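Serving tray for a cookie swap – is stone too slippery?

kulberg9
Mevham says their plastic tray "grips any counter." I doubt it. Mine slides on marbled stone if you breathe near it, and I paid extra for the rim.
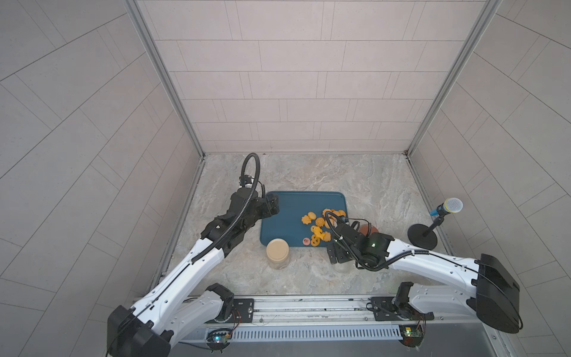

I'd go back to a plain wooden board, except crumbs get everywhere.

pastalden_jo
Disagree. I've had the teal one for 5 years and it stays put. Are you oiling your counter?

kulberg9
No oil. Five years and no scratches, I suppose?

pastalden_jo
Plenty of scuffs – it's a tray.

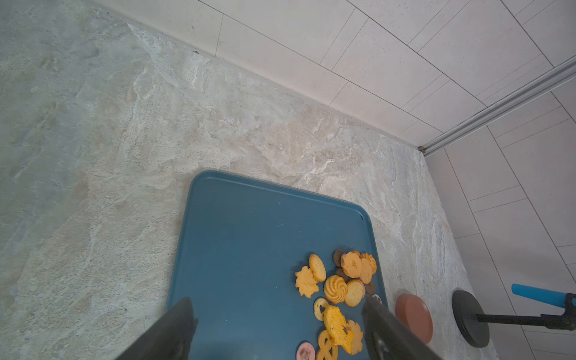
Assorted cookies on the teal tray, stone counter

Mirjam Meijer
Piling them in one corner is how you get broken edges. Spread them out.

kulberg9
Then I'd need a bigger tray, and Kerr wants more than 100 for theirs. No thanks.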